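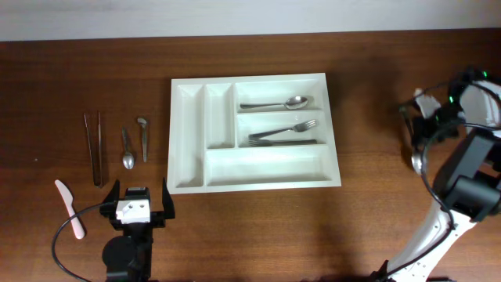
Section 6. Running the cutlery demo on open day

I wrote this section after the December open day at Dindari, where we had 53 visitors come past the table and I made most of the mistakes you can make. It assumes you've already done the arm set-up in Section 5 and that both arms show up in Graleck. If they don't, go back and fix that first. You don't want to be hunting for a missing arm with people leaning over your shoulder!

Setting the table

1. Put the white tray on the bare wood, long sides running left to right, with an arm on either side of it. No tablecloth, no placemat (I tried a placemat, and it slid).

2. Lay out the loose utensils. The pink plastic knife goes down at the lower left on a slant, and the metal pieces go between it and the tray, more or less upright.

3. Open both grippers and check that the fingers aren't touching anything.

4. Trace each cable with your hand from one end to the other. A bit of slack is fine – a loop lying across a spoon is not.

Caution: Do step 4 with the motors off. I mean it.

5. Load the Clurnance task file and set the speed to the visitor setting. It looks painfully slow to us, but people seeing it for the first time love it.

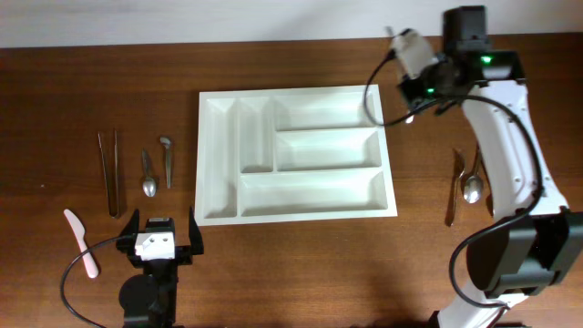 6. Before the doors open, do one full practice run from an empty tray. Forks and spoons go in the wide compartments on the right. If the arm drops one, let the run finish before you pick it up.

Note: Shiny spoon bowls can be a headache under strong light. We had 200 practice runs saved by then, and the bad grasps were mostly spoons. Closing the blinds helped a lot.

When visitors are there

7. Say out loud when an arm is going to move. Every time, even if you feel silly.

8. Let kids pick the next utensil. They'll all want the pink knife, so save it for last if you can.

Caution: Hands stay off the table until the arms are parked. If somebody reaches in, hit the stop button first and be polite second.

9. Between groups, park both arms, take everything out of the tray and start again from step 2.

Resetting after a stop is covered in Section 7.

Last updated 1/24/25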